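About Stutesen Test Prep

Started in a spare room with one whiteboard and 9 students. Now we run aptitude and reasoning classes for people sitting bank, clerical and civil service exams. Evening groups mostly, plus a practice library online.

What we teach: verbal reasoning, coding-decoding, blood relations, seating arrangements, syllogisms, data sufficiency. Not much grammar any more, Malsha Sivakumar still takes a small group for it if you ask early.

The library has 2,000 practice questions, all with worked answers. Olesia Melnychuk writes most of the seating ones and checks the rest. If you find a mistake tell her, she fixes them the same week usualy.

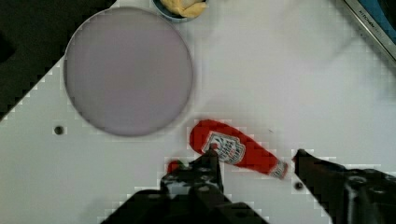
Timed papers are seperate from the library. There are 42 of them, sorted by level, and you get the full solutions once you submit. Start with the untimed set if you've been out of school a while. Lots of our students have.

Classes meet at the Prirkdale office, second floor, use the side door after six. New groups open in September. Around 800 people have come through so far, some of them twice.

Who to contact:
Lutfa Paul - enrollment and fees
Fathima Sheikh - online accounts, lost passwords
Tharushi Mridha - anything about the blood relations course

Parking is on the street. Bring a pencil, we run out.

Page updated 9/27/22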